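Kicking Workshop Notebook
September, entry opened 9.40 a.m.
Present: C. Yimer, M. Matoušek

Purpose of the session: to compare the two tee designs held by the workshop for field goal practice, and to settle whether the lower design should go to the squad before the Brosenow fixture. The request came from the coaching office after the kickers complained that the ball was leaning further at the end of a set than at the start.

Materials. Two Sernura tees, low pattern, new. Two Climero tees, standard pattern, used for the whole of last season. One set of match balls, all inflated on the indoor gauge before being carried out. The gauge was checked against the spare and the two agreed. One ball was refused by Marek on account of a raised seam and returned to the store with a label on it.

Procedure. Each tee was to be used for 15 kicks by the same kicker, Tesfamariam, with a rest of five minutes between tees. The angle of the ball was read from the side with the hinged protractor before each kick and the tee was not touched during a set except to put it back on its mark. Kicks that struck the upright were recorded as misses, in line with the practice of last season. Chaltu kept the sheet.

The Climero tees were taken first. The older of the pair has worn unevenly at the rear support, and the ball settled to the left on several kicks before the kicker had begun his approach. He asked to re-seat it on each occasion and this was allowed, although it is not allowed in the written procedure and the sheet has been marked accordingly. The written procedure should be amended or followed; the present position is unsatisfactory.

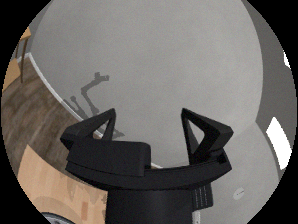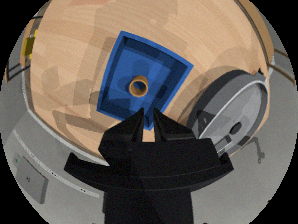
The Sernura tees gave a steadier reading from the side. The ball moved by no more than one division on the protractor throughout either set, and the kicker made no request to re-seat it. He did report that the lower position made him feel late to the ball, and his plant foot was further forward than usual on the first eight kicks. For the bench check indoors, the tee should be placed as the short tan cylinder is in the second picture, upright in the middle of a tray with raised walls, so that rubber crumb shed from the base is kept for weighing. Blue would suit, as the crumb is black and shows well against it. The present method, a sheet of newspaper, lost most of the sample when the door was opened.

Results are given on the attached sheet and are not copied out here. In brief, the low pattern was ahead on direction and slightly behind on height. Marek considers the loss of height to be a matter of habit which would pass within a fortnight of practice. Chaltu does not agree and has asked for her view to be entered: one kicker on one morning is too little to go on, and a full series of 100 kicks, shared between both kickers, should be completed before any recommendation is made. I have accepted this.

Wind was light and across the ground from the car park side until 11.15, when it freshened. The last four kicks on the second Sernura tee were made after the change and should be read with caution - they have been bracketed on the sheet.

Outstanding:
Order replacement rubber for the rear support of the older Climero tee.
Find a suitable tray for the bench check.
Repaint the mark on the left hash, which is hardly visible.
Ask the coaching office whether the second kicker can be released from the kick-off drill for one morning.
Return the spare gauge to the equipment room.

Entry closed 12.30 p.m. Sheet countersigned by M. Matoušek.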